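Anybody here using the Pamosero teardown kit for old desktops? Worth it for a small shop?

Posted by Esley_refurb, January 16, 2019

Hi all. I run a little refurb shop and we get a lot of office desktops in, mostly older towers. I pull the drives, the memory and whatever else can be resold, and the rest goes to the recycler. My hands are shot and my helper leaves for school in the fall, so I've been looking at the Pamosero kit. The quote I got is for the two-arm version with one gripper, the slotted base table and the software, plus a support plan at $163 a month. I don't have anybody on staff who writes code (unless you count me making the label printer work).

What I want to know is whether it can really get drives out of tight cages, and how much babysitting it needs. The sales guy was very nice and very vague!

Marcus Alcantara

We've had ours since October, so I can give you the good and the bad. Drives are the thing it does best, as long as you spend time teaching it each case model. I kept a tally because my boss wanted one, and we're at 2,682 drives so far. Cases with the tool-less rails go quickest. Old style cages with screws on both sides, forget it, we still do those by hand.

It does like some help. I don't mean all day, but while you're teaching a new model expect to have your hand in there holding the chassis still, with the arm on slow. We went through that with every tower we added, and I got pretty cozy with the gripper.
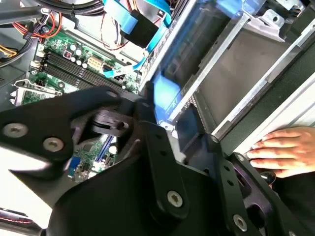 Gripper in at the drive cage, hand on the rail.

A few things I wish I'd asked before we signed. The gripper is chunky, so measure the gap next to your drive cage before you order. Cables are the real headache. SATA cables flop wherever they feel like, and if one is lying across the drive the software just stops and waits for you, so tuck them back first. Same goes for the power bundle, which in these towers always ends up right in the middle of everything. 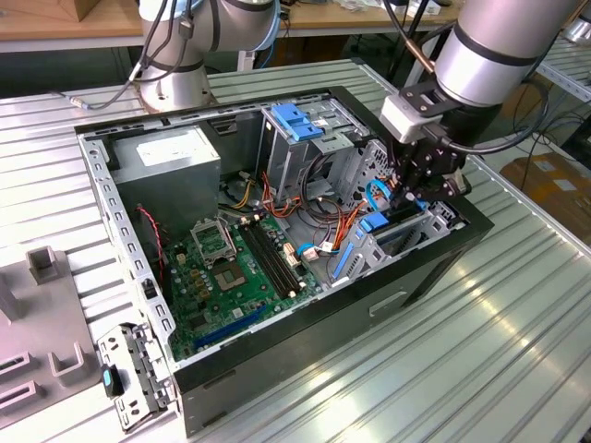

Set up the table so you can walk all the way around it, too. Ours was jammed up against a wall the first 3 weeks and I was climbing over stuff every time I needed to reach the back. And buy the fixtures from Bellbridge if they still make them, they were cheaper and I like them better than the ones in the kit.

Babysitting: one person can run it and do other bench work within earshot. You don't need code. You do need patience with the teaching screen, it's ugly and it times out on you.

nyamweya_bench

I'd say skip it unless most of your towers are the same model. We did a 4 week trial at Nyamweya and our intake is all over the place, so we spent more time teaching than pulling. Nice hardware, I'll give them that, the arms never gave us any grief. But a good power driver and a kid who wants summer hours beat it for us. Memory we never even tried with the arm. I pop the sticks out myself before the tower goes on the table, takes no time.

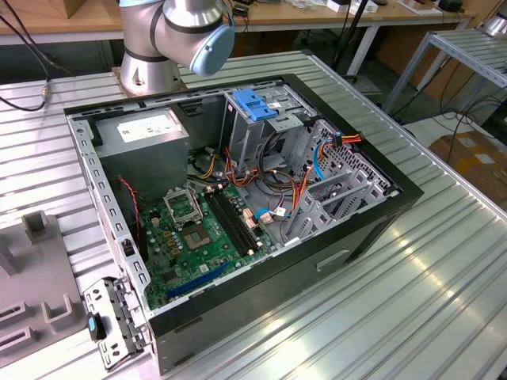

Memory already out, sockets empty, arm up over the case.

Also ask what the support plan covers. Ours didn't include finger replacements and that was a surprise on the bill.

tinker_dad_ohio

no idea about this one but have you tried just paying the recycler to pull them? mine does it for cheap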